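Reltby Specimen Manager: Set-Up Guide
Section 5. Entering names and type records
9 min read

This section covers the entry of taxonomic names, synonyms and type specimens in a new Reltby database. It assumes that the program is installed and that at least one collection has been created (Section 3). If you are moving records from a spreadsheet, read Section 6 before you enter anything by hand. The importer will not merge its rows with names you have already typed.

5.1 Before you begin

You need the following:

1. An account with Editor rights. Viewer accounts can open the name tree but cannot save to it.
2. A list of the accepted names you plan to use, with author and year for each.
3. The nomenclatural code that applies to the collection. Zoological and botanical names are handled by different rule sets, and the rule set is fixed when the first name is saved.

CAUTION: The rule set cannot be changed later without emptying the name table. If the collection holds both plants and animals, create two collections and link them under Settings > Shared Localities.

5.2 Building the name tree

Names are stored as a tree. Each name has one parent, one rank and one status. Work from the highest rank down.

1. Open Names > Tree and select New Root.
2. Enter the highest rank you need. For most single-group collections this is an order or a family. Kingdom and phylum can be left out.
3. Select the root and choose Add Child. Enter the next rank.
4. Repeat until you reach genus.
5. Enter species under the genus. Type the epithet only. Reltby builds the full binomial from the parent.
6. Fill in Author and Year. For zoological names, check the box marked Moved From Original Genus where it applies. The program adds the parentheses. Do not type them yourself.
7. Save.

Note: Intermediate ranks such as tribe and subgenus are hidden by default. Turn them on under View > Ranks. Turning them off again does not delete them.

The tree view loads 600 names at a time. In larger collections a More link appears at the foot of the list. Search covers the whole table, including names that have not been loaded to the screen.
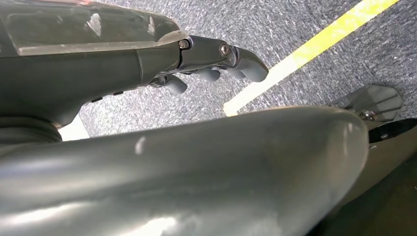
Fig. 5-1. Arm housing with gripper bracket.

5.3 Entering synonyms

A synonym is a full record with its own author, year and reference. It is not a note on the accepted name.

1. Add the synonym as a new name under the genus in which it was published. If that genus is not in the tree, add it and set its status to Reference Only.
2. Set Status to Synonym.
3. In the Accepted Name field, type the first letters of the valid name and pick it from the list.
4. Choose Junior, Senior or Objective from the Type menu. Leave the field blank if the source does not say.
5. Enter the reference in which the synonymy was proposed.

Specimens already filed under the synonym stay attached to it. Their labels show the accepted name on the first line and the synonym on the second. To print only the accepted name, clear Show Filed Name in the label template.

CAUTION: Do not point one synonym at another. The program accepts the entry — older databases contain many such chains — but the specimen counts for the accepted name will be wrong until the chain is removed. Run Tools > Check Chains after each long session of data entry.

5.4 Type specimens

1. Open the specimen record and select the Type tab.
2. Choose the kind of type: holotype, lectotype, neotype, syntype or paratype.
3. Link the record to the name it carries. This is the name as first published, even if that name is now a synonym.
4. Copy the original label text into Verbatim Label, line by line. Keep misspellings.
5. Select Lock. Locked records can be edited only by an Administrator.

Only one holotype can be linked to a name. If a second is entered, Reltby shows message 3,001 and returns you to the Type tab. Check whether one of the two specimens is a paratype or was entered twice under different catalog numbers.

Note: Where a type has been lost, do not delete the record. Set Condition to Missing and leave the link in place.

5.5 Attaching plates with Cropper

Cropper is the image tool supplied with Reltby. It cuts scanned plates into single figures and attaches each one to a name or specimen.

1. Open Cropper from the Tools menu and load the scan.
2. Draw a box around one figure. Leave a narrow margin.
3. Enter the plate and figure number as printed.
4. Select Attach and pick the record.
5. Repeat for the remaining figures, then select Close Plate.

Cropper holds up to 50 boxes per plate. The original scan is kept and is not altered. Boxes drawn across the gutter of a double-page scan should be checked by eye, as the straightening step can shift them.

5.6 Open names and working names

Material that has not been identified to species can be filed under a working name, such as the genus followed by "sp." and a letter. Set Status to Working. These names are left out of exports unless Include Working Names is checked.

When the specimen is later identified, use Reassign — do not rename the working record. Reassign keeps the earlier determination in the history, with the date and the account that made the change.

Related sections
Section 3. Creating a collection
Section 6. Importing spreadsheets
Section 7. Label templates and printing
Sending loan lists from Reltby to Rella
Opening older Gosiretti files
Cropper: keyboard shortcuts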